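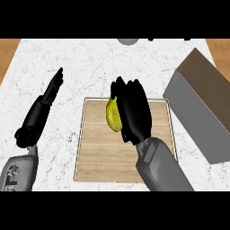
Farzana Khan reckons the first month of any two-armed build should be spent with no arms at all, and after 7 years of helping people put robots together in garages and spare rooms, she has watched plenty of them wish they'd listened. You model the bench, you model the arms, you make your mistakes on a screen, and only then do you pick up a hex key.

Chapter 4
Two Arms on a Benchtop

This is the chapter I've been looking forward to most! Up to now you've built one arm with a simple two-jaw gripper, bolted to the end of a plank. From here on there are two arms, each with a proper set of fingers, and the jobs get a lot more like the ones you do in your own kitchen.

We'll follow a build called Neleck, put together by Eylül Baysal in a shared workshop behind the old Plistell paint store. The arms came second-hand and the fingers took her most of a winter. Before any of it was powered up she wrote a small simulator, Rullik, which runs happily on an ordinary home computer, and that's the program you'll use for the exercises. It gives you a kitchen counter, a pair of arms and something to pick up.

Fruit is a wonderful thing to start on. It's curved, no two pieces match, and everyone already knows how it ought to be held. A wooden block forgives a sloppy grip, because a flat side gives the fingers plenty to lean on. A rounded fruit offers much less flat surface, so where you put each finger starts to matter straight away.

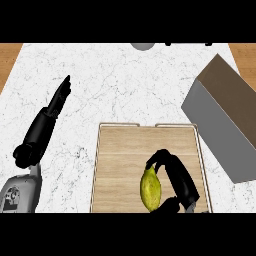

Getting the fingers around the far side is the hard bit. If they close too early they shove the fruit along the board, and if they close too late the palm hits it first. Eylül logged 387 tries in Rullik before she was happy with her closing speed – and then changed the finger pads and had to begin again. Keep a log like hers from day one. A cheap exercise book is fine.

You'll also need to decide what the second arm does while the first is busy. Most beginners forget about it completely, and then it swings across at the wrong moment. We'll give it a parking position, well clear of the work, and make the program check that position before anything else moves. Section 4.2 covers this, along with the Değirmenci rule for sharing space between two arms (it's much simpler than it sounds).

Before you start, you should have:

a working joint controller from Chapter 3
Rullik installed, with the counter file loaded
a notebook and a pencil

Set the speed limit to its lowest value and leave it there until Section 4.5.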